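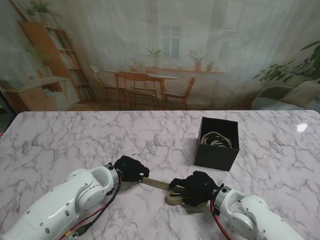 Webbing straps last for years if they are put away properly, and most of the trouble people have with them comes from the bag or drawer they were thrown into. A strap that goes in as a heap comes out as a knot, usually with a hard crease in it. The method on this page works for flat webbing of any length you are likely to have in the house. Work on a smooth tabletop with enough clear space to lay out a good stretch of the strap, and set an open-topped box at the back where you can reach it. A square one like the black box on the marble table suits coils well, and you can see what is in it without tipping it out. Beige and dark straps can share a box, as they do there.

Before you start

Check that each strap is dry all the way through. Cotton webbing that feels dry on the outside can still be damp in the stitched ends. Brush off grit with a nail brush. If the strap has a buckle, close it or take it off.

Coiling a strap

1. Hold one end in each hand and stretch the strap flat. Turn one hand until all the twists are out.

2. Pick the end you will want last. For a strap with a buckle, this is the buckle end. Start the coil at the other end.

3. Make the first loop as wide as your palm. Smaller loops put a curl in the webbing that takes a long time to drop out.

4. Lay each new loop over the last one, keeping the flat side down. Let the finished part rest on the table while you feed the rest in with your other hand. Do not pull it tight.

5. Stop with a hand's width left over. Tuck this tail under the top loop, or wrap it once across the middle.

6. Set the coil in the box. Long straps go in first and short ones on top.

If the strap keeps twisting as you coil, let go of the free end and let it hang off the table for a moment, then carry on.

Removing old creases

Lay the strap flat under a heavy book overnight. For cotton, a warm iron over a damp cloth is fine. Do not iron nylon or polypropylene. Tane Henare uses the Sarex clips, 2 to a strap, and hangs the creased ones from a rail with the clips at the bottom, which takes longer but needs no heat.

Labels

A small tag with the length on it saves unrolling. Write on the tag and not on the webbing, as ink spreads in the weave.

Naveed Rana, Civstead
Last changed Feb 3, 2007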